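HANDOUT 4: SORTING, ROWS AND WHAT COUNTS AS "THE SAME"
Early Play Materials, Pindside Evening Program
Notes by Nesrin Dönmez

Before you read this, finish Handout 3. I know who hasn't.

4.1 Where we left off

Last session we looked at stacking and agreed that a tower is mostly an argument with gravity that the child expects to lose. Sorting is quieter. It also gets less respect, and I blame the word, which makes people think of laundry. For our purposes, sorting means putting things together by some property and keeping other things out of the group. The property can be color, shape, size, weight, noise when dropped, or taste. Small children try all of these, and the last one is why we wash the blocks.

4.2 Choosing a set

The course set is the Sabbagh shape set. You may use your own blocks for the assignment if they meet these conditions:

Solid colors, no printing on the faces. A block with a duck on it will be sorted by duck.
At least three colors and at least four shapes.
Pieces of similar height. If one block is much taller than the others, it becomes the boss of the others and you will learn nothing about color.
Nothing small enough to swallow. Check with the tube, and don't trust your eye.

The Grovex catalog lists 172 block sets. Most of them are the same set in a different bag. Please don't buy anything before talking to me, and please don't buy the one that plays a song.

4.3 The surface matters more than you'd think

Put the same blocks on a carpet, a tray and a bare table and you will see three different activities. On carpet the cylinders lean and the child gets cross. On a big bare table the pieces wander off. A tray or a board with an edge gives the work a place to happen, and most children will treat the edge as a rule without being told. A plain kitchen cutting board is fine. Mine cost less than the Valtine "discovery platform," which is also a cutting board.

Watch out for stripes. If the board is made of strips in different shades, some children will line things up along a strip, and you will be tempted to write "advanced spatial reasoning" in your notes. Write "followed the stripe."

4.4 Rows

A row is the simplest arrangement that has an order, and it is where sorting starts to get interesting. Three kinds turn up again and again.

The color row. Greens together, then yellows, and shape ignored completely. The join between the two colors is the part to watch. Does the child pause there? Leave a gap? Carry straight on as if nothing had happened?

The shape row. Less common in the younger group, partly because most sets hold few pieces of the same shape. You can't make a row of hearts out of one heart.

The row with a secret. No property you can find, and total certainty on the part of the maker. Ask about it once, politely. "They're waiting for the bus" is a complete answer and should be written down as given.

4.5 Mixed cases

Here is the trouble with scoring. Take a row of four touching blocks: a green cylinder, a green star, then two yellow pieces, the last one a heart. 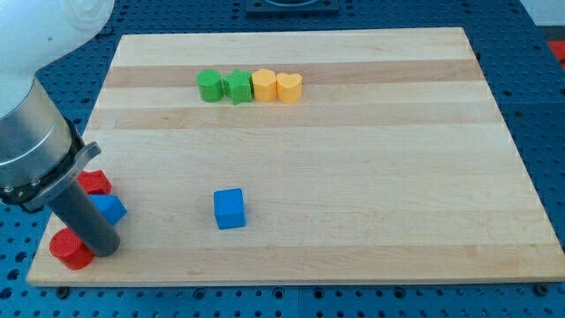

By color, that is as tidy as you could ask for, two and two. By shape it is hopeless. The old scoring sheet had a single box marked "sorted correctly," and when we went back through 958 of the sheets, we found that people had filled in that box according to whichever property they personally cared about. Some had ticked it and crossed it out again. One had drawn a small question mark with a face.

So the new sheet asks you to name the property first and score second. If two properties would explain the same row, write both. If you can't find one, leave it blank and resist the urge to be helpful.

The other half of the job is the blocks that didn't make it into the row. Students skip these. A single cube sitting off by itself may be rejected, forgotten, saved for later, or the only one of its color that anybody bothered to pick up. You can't tell which from the final layout alone, so your notes have to say when it was put there and what was in the other hand at the time.

4.6 Common mistakes from last term

Straightening the row. Keep your hands off it. I saw you.

Saying "good job" when you mean "I recognize this pattern."

Calling the arch a bridge, a rainbow and a door in the same session and then noting that the child seemed confused.

Writing 2,000 words on one star. The limit is two pages. Last term's longest report ran to 2,591 words and ended before the child had touched the second block.

4.7 Assignment

Observe one child for fifteen minutes with a board and a set of blocks. Sketch the layout at the start, the middle and the end. Stick figures for blocks are fine, provided I can tell a heart from a hexagon. Name the property or properties, and account for every piece left outside the group.

Reports go in the tray by my door before the August break. The Sabbagh sets go back in the cupboard, complete and washed. See 4.1.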